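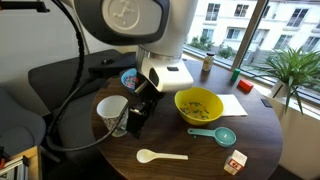

## 4. Setting the table for the sorting and serving task

This section is for the members of the robotics club at Jaltdale who prepare the arm for a practice session or for the Rurndale student round. It supposes that you have finished section 3, so the arm is mounted on its bracket, the gripper is attached, and the control program (we call it Lurska) starts without error messages.

Two students should do the set-up together. One stays at the keyboard with a hand near the stop button, the other one works at the table. Please decide who has which role before the power is on, and do not change in the middle.

### 4.1 Before you switch on

1. Check that the table does not move when you lean on it. A round table on an uneven floor can turn a little, and then all taught positions are wrong.
2. Move the chairs back from the table. The arm can reach further behind the table than most new members expect.
3. Follow the gripper cable with your hand from one end to the other. It must hang in a wide loop, with enough free length for the wrist to turn fully in both directions.
4. Make sure that the loop does not lie over the back or the armrest of a chair.
5. Turn the gripper by hand so that it points down to the table.

**Caution:** Never pull the cable to make the loop smaller. If it is too long, fix it higher at the bracket with the soft strap. We lost one connector in this way last year and the replacement took the whole of May.

### 4.2 Switching on

6. Release the stop button and switch on the control box.
7. Wait until Lurska shows the word READY. This takes longer the first time after an update.
8. Type the profile number. For the table task it is 745. The profile 2136 is for the conveyor task and has a different home height, so the gripper will come much too low if you use it here.
9. Set the speed to slow and press HOME.

The arm goes up first and then moves to the center of the table. If it moves sideways first, press stop and check the profile number again.

### 4.3 Placing the objects

The table task uses cups, bowls, spoons and small things like a napkin or a milk carton. The positions do not need to be exact, the students' program has to find the objects by itself. But some rules must be followed, or the run is not counted.

10. Put the paper cup upright, with the open side up.
11. Put the bowls flat on the wood. A bowl may touch a napkin, and the napkin may lie partly under the rim, but the bowl must not stand on a fold.
12. Put the candies or cereal into the bowls. Fill only the bottom. When the bowl is full, the pieces jump out at the first contact and go into the gripper joints.
13. Lay the spoons in the front part of the table. The long plastic spoon and the measuring spoon should not touch each other.
14. Place the milk carton near the rim, but leave a space of one hand between the carton and the edge.
15. Put the colored blocks and the glass jar at the back. One block can stand and another can lie, this is allowed and makes the task more interesting.

**Note:** The jar must be closed. Opening jars is not part of the task this season, and the gripper has not enough force to hold the glass safely while something turns the lid.

**Note:** Food from the table is not for eating, also not after the session. The gripper has grease on it. Put the used candies in the bin and take new ones from the Fashola box in the cupboard.

### 4.4 Light and window

When the table stands next to the window, the light changes during the session. Glossy plastic and the polished wood can give bright spots, and then the program may see an object where there is none.

16. Run the light check from the Lurska menu (Tools, then Light).
17. Read the value. It goes from 0 to 100. Between 40 and 70 is good.
18. If the value is too high, turn the table lamp off first. Only if this does not help, close the blind halfway.
19. If a plant on the windowsill has long leaves that reach over the table, turn the pot so that they point to the glass. Moving leaves disturb the detection more than you would think.

Repeat the light check every time somebody touches the blind.

### 4.5 First test run

20. Stay at slow speed. Choose "Single pick" and select the cup.
21. Watch the distance between the gripper fingers and the nearest bowl while the arm goes down. If it looks too small, press stop – do not wait to see if it will fit.
22. Let the arm lift the cup, hold it for a few seconds and put it back.
23. Repeat with one spoon. Thin objects are more difficult and it is normal that the first try fails.
24. When both picks succeeded, change the speed to normal and write the result in the log book.

**Caution:** Keep your hands away from the table while the arm is moving, even when an object falls. Press stop, wait until the status changes to PAUSED, and only then pick it up.

### 4.6 Frequent problems

| What happens | What to do |
|---|---|
| The cup is crushed | Lower the grip force in the profile by one step. Use a new cup, because a bent cup is always picked badly. |
| The gripper closes above the spoon | The table height is wrong. Repeat section 3.6. |
| The napkin comes up together with the bowl | Pull the napkin out a little so that only the corner is under the rim. |
| The arm stops with message E-100 | The cable loop is too tight. Switch off, go back to step 3. |
| A block is not found | Check the light value, then move the block away from the other one. |

If the same message comes three times, switch off and leave the objects on the table as they are. The next group can then see the situation and does not need to guess. Write the profile number and the message in the log book, also the light value if you have it.

Teaching your own positions is described in section 5.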